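Ticket: Zotholm Air vouchers not accepted at rebooking (Lirkent to Mencombe)
Status: closed, mostly

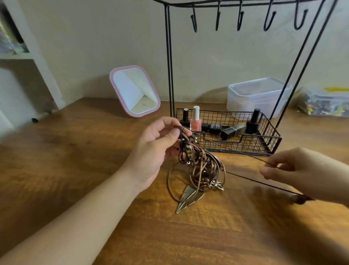 Opened by Vimala Namboodiri, Feb 17, 2024. Traveler holds a 400-credit voucher from Zotholm Air, issued when the airline dropped its Lirkent route. The Jara booking site takes the code, shows the new fare, then says "voucher expired" at payment. The voucher is good until June. Sorting out who owns the error is like working one thin cord free of a knot of leather necklaces – you pull it tight and hope the bead on the end is the one you wanted.

Tried first: other browser, other card, other mood. No change.

Tried second: phoned Zotholm. Was told the voucher is valid and that Jara is the problem. Phoned Jara. You can guess.

Update from Amirhossein Mohammadi: found it. Zotholm moved 2,920 old vouchers to a new system and the codes gained 2 extra digits at the front. Customers were told by email, to the address on the old account, which was closed along with the route. Asked Zotholm for the new code. It came through in 10 days.

Result: new code works on Jara. Seat booked to Mencombe, with a change at an airport the traveler describes as "a carpet with gates."

Still open: the bag fee was charged twice. Separate ticket, same hold music.

Comments

mencombe_mary: Same error here. Typed the new code with a space in it and got locked out for a day. Don't do that.

Tobin R: My voucher was for a hotel that is now a parking lot. Any advice?

seat14c: Thanks, the extra digits fixed it.

Related tickets
Bag fee charged twice at checkout
Name on ticket too long for boarding pass
Refund sent to closed account

We use cookies to remember your settings. Accept | Manage choices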